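Yurt: a practice world for robot hands
A guide for readers aged 8 to 11

Last updated: March

What is Yurt?

Yurt is a computer program made by Siteo for use in schools and libraries. It contains a make-believe house, a make-believe robot arm and a great many make-believe objects. Pupils use it to find out how a robot is taught to pick things up and put them down again.

Everything in Yurt is drawn by a computer. There is no real house, and there is no real arm moving about in it. The word for this is simulation. A simulation is a copy of something, made on a computer, which behaves as much like the real thing as its makers can manage. Pilots practise in simulations of aeroplanes. Scientists use simulations of the weather to work out whether it may rain tomorrow. Yurt is a simulation of a robot at work in somebody's home.

This guide explains what the program does, what comes with it and what happens in a lesson. There is a short section for teachers at the end, which pupils are welcome to read as well.

Why does a robot need to practise?

Picking up an object seems easy to most people. You see a cup, you reach out, and the cup is in your hand. You learned to do this when you were a baby, and you dropped a large number of things before you became good at it.

A robot begins with no knowledge of cups. It must be taught where the cup is, how wide to open its fingers, how far to reach and when to close. If it closes too early, it will knock the cup over. If it squeezes too hard, a real cup could break. The robot has to make many attempts, and after each one it must be told whether the attempt went well.

With a real robot this takes a long time. Somebody has to stand beside the machine and put every object back in its place. In a simulation, the computer can put everything back in less than a second. Nothing is broken and no one has to sweep the floor. In the classroom version of Yurt, a robot may make up to 3,269 attempts at one task before the program asks the class to stop and look at the results.

What is a gripper?

The part of a robot that takes hold of things is called a gripper. The gripper in Yurt has two fingers fixed to a wide, dark base. The base is called the palm, as it is on your own hand. The fingers can move apart and together, and they have no joints to bend in the middle.

You can find out what this is like. Hold your hand out flat, with your thumb on one side and all your fingers pressed together on the other. Now try to pick up a pencil, then a coin, then a ball of wool. You will notice that you have to think about which way round each object is lying. The robot must do the same.

What does the robot see?

In the lessons, you look at the house from a viewpoint close to the gripper. For this reason the gripper often appears at the bottom of your screen, and the rest of the house appears beyond it. It is rather like looking over the top of your own hand as you reach for something.

This view takes some getting used to. When the arm turns, the whole house seems to turn as well. A wall may look as though it is leaning over, and a floor may run across the screen on a slant. The wall and the floor have stayed where they were. Only the viewpoint has changed.

The computer that controls the robot receives the picture as a very long list of numbers. Each number describes the colour of one tiny dot. The computer has no idea, to begin with, that one group of dots is a table and another group is a potato. Finding the objects among the dots is the first part of every task.

What comes with Yurt?

A school that takes out Yurt receives 3 items.

The first is the program, which works on ordinary classroom computers. It includes a library of 289 objects. Some are things you might find in a kitchen, some are toys, and some are there mainly to be awkward to hold.

The second is a set of printed task cards called Lalico. Each card gives one job for the robot, written in a single sentence, such as "Move the pencil to the other side of the table." The back of the card lists words to learn and one question for the class to discuss.

The third is a class logbook. Pupils write down what they asked the robot to do, what they expected to happen and what did happen. Siteo asks that the logbook be filled in by hand.

What happens in a lesson?

The class is divided into pairs. One pupil in each pair is the planner and the other is the recorder, and they change places halfway through.

The planner reads the Lalico card and chooses where the robot should begin. The planner then sets three things: how wide the gripper opens, the direction it comes from, and how firmly it closes. The recorder writes these down. The pair press the start button and watch.

The first attempts often fail. The gripper may close on empty air, or the object may roll away. Pupils should write this down exactly as it happened. A failed attempt is useful when you know what the settings were, for then you can change one of them and try again. You should change only one setting at a time. If you change all three and the robot succeeds, you will not know which change made the difference.

Different objects need different plans. Here are some questions the Lalico cards ask.

Is it round? A round object may roll when it is touched, so the fingers should come down on both sides of it.

Is it long and thin? The fingers usually need to go across it, at a place near the middle.

Is it smooth all over? Smooth things can slide out of a grip.

Is something else in the way? The robot may have to come in from another side, or move the other object first.

How is Yurt different from a real room?

A simulation always leaves something out. In Yurt, the same pattern of bricks may be used again and again across a wall, where a real wall would have chips and stains. Some objects that ought to be perfectly curved have small flat sides. Shadows are a good place to look. In a real room the edge of a shadow is often soft. In Yurt it can have steps in it, like a staircase.

The differences matter when a robot leaves the simulation. A robot that has only ever practised in a computer may be confused by real light, real dust or a real potato with mud on it. Engineers deal with this by changing the simulation many times during practice. They alter the colours, the lamps and the tables so that the robot does not come to depend on any one of them.

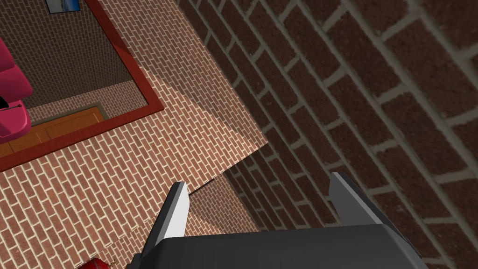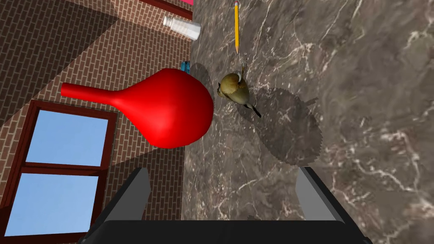
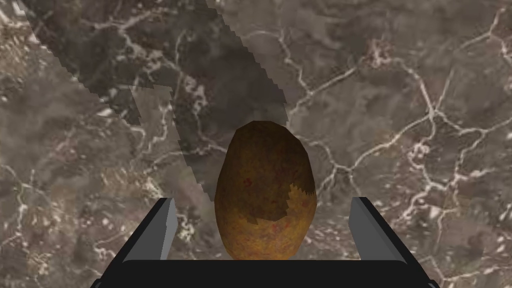
Three views in Yurt, each with the gripper open at the bottom. First: beside a dark red brick wall. Second: a table with a red balloon, a small bird and a yellow pencil. Third: a potato between the two fingers. Can you find the stepped edge of a shadow in each one?

Words to know

Attempt: one try at a task, from start to finish.
Gripper: the part of a robot that takes hold of objects.
Palm: the base that joins the fingers of a gripper.
Rendered: drawn by a computer from a set of instructions.
Simulation: a copy of something, made on a computer, that behaves in a similar way.
Task: the job the robot has been given.

For teachers and librarians

Yurt is offered to primary schools and public libraries on a yearly licence. The price is £415 for one site, with the Lalico cards and one class logbook included. Further logbooks may be ordered separately. Pupils do not need accounts of their own and are not asked to give their names to the program.

Schools in Dakbridge may borrow a complete set for half a term before deciding whether to take out a licence. Requests should be made by the school office and should state the number of computers available. Task cards must be returned with the set, including any that have been written on.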